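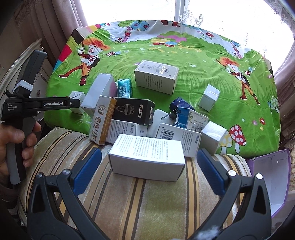 Valente carton set, June batch: worth renewing?
Posted by offset_flange, 2020-08-19

We bought the small package from Valente in June: hand-held gripper demonstrations of mixed retail cartons, collected in houses, delivered as synchronized wrist video plus jaw width and pose. Our application is a depalletizing cell at the Prestholm site that also has to deal with returns, so untidy piles are what we wanted. On that point I have no complaint. The cartons are piled at odd angles, with barcodes and small print facing wherever they happen to face, and the cloth underneath is a printed cartoon one, busy enough to upset our old segmentation model. My concern is the approach. The white box between the blue pads is lying flat at the near edge of the pile, about as easy a target as you could ask for, and far too many of the episodes are of that kind. Of 904 episodes I have tagged 316 as a flat box at the edge with nothing on top. Renewal is due and I would like to hear from other customers before I sign.

Re: worth renewing?
lowpass_lou

What jaw opening does your cell gripper have? If it is narrower than the hand-held unit, a fair number of those grasps won't transfer anyway and your ratio is worse than you think. We filtered on width first and tagged difficulty second.

Re: worth renewing?
offset_flange

Slightly wider, so no loss there. Pads are a different compound. I haven't measured friction on either.

Re: worth renewing?
tare_weight

I'd measure it. Coated cartons slide on a flat pad and hold on a textured one, and a policy trained on one will squeeze wrong on the other. We had this with the Zundetier kit. Replacing our pads with something closer to theirs did more for us than another month of data would have.

Re: worth renewing?
pallet_jack_ab

I disagree with the complaint. Easy picks are what a person does first when you tell them to clear a pile. They start at the near edge and work back. If you cut those episodes you also cut the ordering, and the ordering was the useful part for us. Our cell used to go for the middle box and bring the rest down with it.

Re: worth renewing?
offset_flange

That would hold if the episodes were consecutive picks from one pile. In my batch they are single picks with the pile reset in between. Check the episode index: the scene ID changes every time. There is no ordering to learn from.

Re: worth renewing?
pallet_jack_ab

Fair enough. Mine is the long-sequence package and the scene ID holds until the table is clear. Different product, higher price. I withdraw the part about ordering. I still wouldn't throw the easy ones out.

Re: worth renewing?
lowpass_lou

Nor would I. Down-weight them. We sample easy, medium and hard evenly and leave the files alone.

Re: worth renewing?
grommet_nine

How is the lighting handled? I looked at the photo and there is a bright window behind the table with a lace curtain over part of it. Our cell is in a shed with no windows. On a trial set from Pandatcombe, backlit episodes wrecked our depth estimates and we had to mask anything past the table edge.

Re: worth renewing?
offset_flange

Exposure is logged per episode, so you can filter on it. I have not looked at depth separately. Masking past the table is a sensible idea and I'll try it on 20 episodes before I do the lot.

Re: worth renewing?
tare_weight

Check your pose drift while you're at it. A washed-out window gives the tracker very little to hold on to. Compare the start and end pose on anything where the gripper is set back down in the same spot.

Re: worth renewing?
offset_flange

Will do. I also asked Valente whether the next batch can be specified by difficulty. They offered three tiers, with the top one limited to leaning or partly covered boxes. No price for it yet.

Re: worth renewing?
grommet_nine

Get their definition of "covered" in writing. Pandatcombe counted a box as covered if another one was touching it.

Re: worth renewing?
offset_flange

Noted. I've asked for the definition and a sample from the top tier, and I'm holding the renewal until both arrive.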